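Meenakshi Lobo was 31 when her kidneys stopped working well enough to keep her going. She had been tired for most of a year and had put it down to shift work at the freight office in Trenside.

"I had a headache that wouldn't shift and my ankles were the size of grapefruit by the end of the day," she says. "My GP took my blood pressure, took it again on the other arm, then sent me straight to emergency. I didn't even go home for a toothbrush."

The diagnosis was IgA nephropathy, a condition where the body's own antibodies build up in the kidneys. Hers had gone unnoticed for years. Within 7 months she was on dialysis, first at the hospital and later at home, using the overnight method where fluid is run through a tube in the abdomen.

She talks about the home training without much fuss. The nurse, Anastasia Stefanou, had her practise the connections again and again before she was allowed to touch the real line.

"Anastasia was strict. If I scratched my nose, I had to go back and wash my hands from the start. I was cranky about it then. I've had one infection since and I know exactly which night I got lazy."

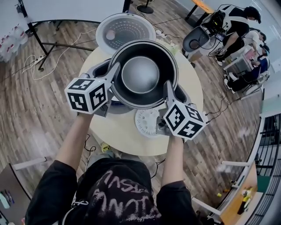 Food was the part she found hardest. She grew up on dal, potatoes and tomatoes, and the renal dietitian wanted her to cut back on all three.

"I cried over a list of vegetables. My mum learned to boil the potatoes twice and tip the water out. They tasted like nothing, but it was her way of doing something."

Work was mixed. Her manager, Manolis Papadakis, moved her to day shifts and let her keep a box of supplies in the storeroom. Some friends dropped away. "People are good for the first month. Then they run out of things to ask."

She went on the transplant list in October and is still on it. Her brother was tested and ruled out. She keeps her phone on loud, including at the movies, and has had one call that came to nothing – the kidney went to someone who was a better match.

"I was in the car park when they rang back. I sat there a while, then I drove home and set up the machine, same as any other night."

She would like other people her age to get their blood pressure checked, and to ask for a urine test if it's high. Hers cost her a morning off work. She still sees Anastasia at clinic every 2 months.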